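Pay Cleaners for the Building, Not the Hour

Most cleaning contracts I see are written around hours. The client buys 20 hours a week, the firm sends someone for 20 hours, and both sides sign off on a time sheet. I managed office buildings for a long time before I started writing about them, and I think this is the wrong way to buy cleaning.

Hours tell you when a person was in the building. They say very little about the state of the restrooms on Friday afternoon. At Koivisto, a four-story office block where I looked after the contracts, we had the same night hours for years. Two floors emptied out when a tenant moved, and the hours stayed the same. Later the ground floor became a clinic waiting area with heavy foot traffic, and the hours still stayed the same. The cleaners knew the plan was out of date. They had no say in it.

Marjatta Riihimäki ran the night crew there. She kept her own list of what needed doing, and it didn't match the contract at all. The contract had the top floor vacuumed nightly, though the carpet up there was hardly walked on. Her list put that time into the entrance mats and the elevator. When I finally asked to see it, I rewrote the schedule from it in one evening.
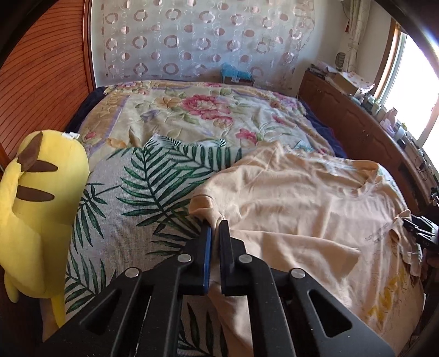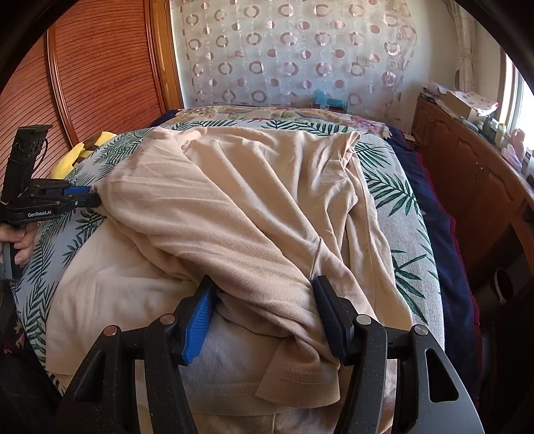
The usual objection is that a contract based on results is hard to check. Clean is a matter of opinion, people say, and an hour is an hour. I don't find this convincing. You can walk a building with the supervisor every 2 weeks and agree on what is acceptable. Write down the rooms that fell short and when they will be put right. It takes less time than arguing over an invoice.

A fairer objection came from Myung-ja Um, who cleans for a living and has worked under both kinds of contract. Her worry is that firms will promise a result, send fewer people, and make them rush. She has seen it happen. I agree with her that any contract like this needs a minimum crew size and paid time for the job, set by the people who know how long it takes. A lobby that takes 90 minutes to clean properly should be priced at 90 minutes.

Building owners should also stop changing firms every time a bid comes in a little lower. A new crew has to learn which drains back up, which doors stick, and where the floor machine can be plugged in without tripping a breaker. That knowledge leaves with the old crew, and the owner pays to have it learned again.

If your contract is up for renewal in September, start by asking the night crew what they would change. Do it before you ask for bids.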